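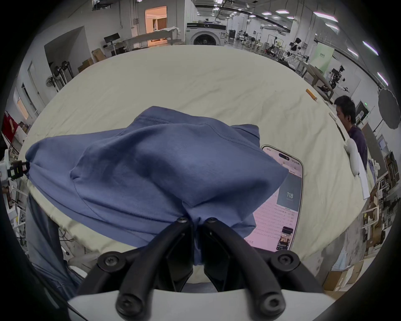

Figure 3. Hand-held gripper closed on a fold of a T-shirt, table covered with a cream sheet. Fold height and finger closure are covered by rules 4 and 5.

4. Working rules for hand-held cloth collection

4.1 Why a rule sheet at all

Sections 2 and 3 dealt with the tool and the tasks. What follows is the part we got wrong first time round and had to write down. In the first pass every operator had their own idea of a good pick. Some went for the hem, some for the middle, some dragged the cloth to the table edge and took it from there. All of it ended up in the same folder under the same task name. When we tried to sort it by grasp type, two people labelling the same clip agreed far less than we'd hoped, and no amount of relabelling helped, as the picks really were halfway between one type and another.

So: a rule sheet. One side of paper, 12 rules, plain words. First draft by Guadalupe Bañuelos at the Melberg site in April, then cut down by the people who had to work with it. The long version ran to several pages and was not read. We refer to it below as the Melberg sheet.

Existing safety standards for robot arms were of little use for this. They are written for powered machines with a fence or a speed limit, and say nothing on how a person should hold a passive tool so that the recording is worth keeping. Guidance on hand tools covers strain and grip but again not data. We borrowed from both where we could.

4.2 The rules

Given in full, in the wording used on the sheet. Numbering is as printed.

1. Write the task name and garment type in the log before you pick up the tool.
2. Sheet on the table, tucked or hanging, your choice. Wrinkles are fine. Do not iron it flat.
3. Start with the fingers open and clear of the cloth.
4. Lift a fold, then hold. Enough height that the cloth makes a tent, not so much that the whole garment leaves the table.
5. Close until the tips meet on the fold. No re-squeezing. If it slips, let it slip and carry on.
6. One garment per clip.
7. Free hand stays out of the working area unless the task says two hands.
8. Colleagues may stand at the table. They may not touch the garment.
9. Names, messages and other private matter on any screen must be dealt with before the clip is released.
10. Stop if your wrist aches. Swap.
11. A failed pick is a clip. Keep it and mark it.
12. No clip is deleted at the table. Only at review, by a second person.

Rules 4, 5 and 11 did most of the work. Rule 9 did most of the arguing.

4.3 Notes on single rules

Rule 2. The early draft asked for a smooth, empty surface every time. Dropped. Homes and laundries do not have smooth empty surfaces and a policy trained on them does badly once there is a crease in the bedding. We now ask only that the sheet is plain and a different tone from the garment. Cream under mid-blue, as in Figure 3, is well inside what we accept. White on cream is not, and gets sent back.

Rule 4. "Tent" was the word operators picked themselves. We had tried giving a height in millimetres and it was ignored, fairly, as there is no ruler on the tool. A tent can be checked by eye and by a reviewer later. The rule is silent on which part of the garment to lift. That is set by the task card: hem, sleeve, collar, or free choice. In free-choice clips the reviewer notes what was taken, the operator does not, and we think this should stay so. Operators tend to write down what they meant to grab.

Rule 5. Re-squeezing is the commonest fault. It comes from wanting to be tidy. The trouble is that a second squeeze changes the finger width trace and the clip then looks like two grasps, one of them with no clear aim. Under the old habit the segmenting script split these clips wrongly. A slip with no correction is far easier to deal with. New operators are told this on the first morning and most need telling again after lunch.

Rule 7. Clamps, weights and stands at the table edge are allowed and do not count as a hand. They must be written in the log. A garment held at one corner behaves quite differently from a loose one - the lift pulls long wrinkles towards the fixed point and the fold stands up sooner - so mixing the two without a note is bad practice, and we did it for weeks.

Rule 8. People in the background are fine where they have agreed in writing. We ask for consent per site and not per clip, and it can be taken back at any time up to release. The site keeps the list. Faces are blurred at review whether or not consent is held. This costs a little in image quality and we have seen no effect on training from it, though we have not tested it properly.

Rule 9. Phones and monitors. The strict view is that no lit screen should be near the work at all. The loose view is that everyday clutter is what the data is for. We settled on the middle: clutter may stay, a phone under the edge of a shirt is a perfectly good obstacle, but the reviewer goes through every screen that can be read and masks anything personal. A bare number or a timer may be left. If in doubt, mask. We would urge other groups to fix this before they start and not after, as masking old clips was the single dullest job of the project.

Rule 10. There is no fixed break time. We looked at setting one and decided against it, the spread between people was too wide. Swaps are logged by time of day so that tiredness can be checked for later.

4.4 Review

Review is by a second person, never the operator, against the same sheet. The reviewer gives each clip pass, mark, or drop. Pass means all 12 rules met. Mark means usable with a note. Drop means it leaves the set, and the reason goes in the log in one line.

In the cloth set reported here, 2,059 clips were reviewed. Of these 659 were marked and kept, nearly all under rules 5 and 7. We hold back 900 of the passed clips as a fixed test set, chosen by garment and operator so that no operator appears in both parts. The choice was made before any training run.

We had planned to score agreement between reviewers in the same way as for the first pass. This was only done for the Luvedar site, as Odus joined late and used a shorter form. The two forms differ in how they treat failed picks, so we do not pool them. A reader wanting to compare sites should treat the Odus marks with some care.

4.5 What the sheet does not cover

Lighting. We left it out on purpose, and are now less sure. Rooms with long rows of ceiling lights give soft, even shadows in the folds, and rooms with one window do not, and the depth estimates differ between them. For now the log has a box for it (ceiling, window, lamp, mixed) and no rule.

Wear on the finger pads. There is no rule for when to change them and there shoud be. At the moment pads are changed when somebody complains. A pad check at the start of each session would cost very little and we intend to add it as rule 13, at which point the sheet goes on to a second side, which we had hoped to avoid.

Left-handed use. The sheet was written by right-handed people. Two of the task cards make no sense mirrored. These have been withdrawn untill they are redrawn.

Garments heavier than a shirt. Rule 4 fails for towels and denim, where a tent of any size needs more grip than the tool gives. We do not suggest stretching the rule. Heavy cloth wants its own sheet, written by the people who handle it, and the clips kept apart from these ones. Task cards for heavy items are given in the appendix, marked as draft.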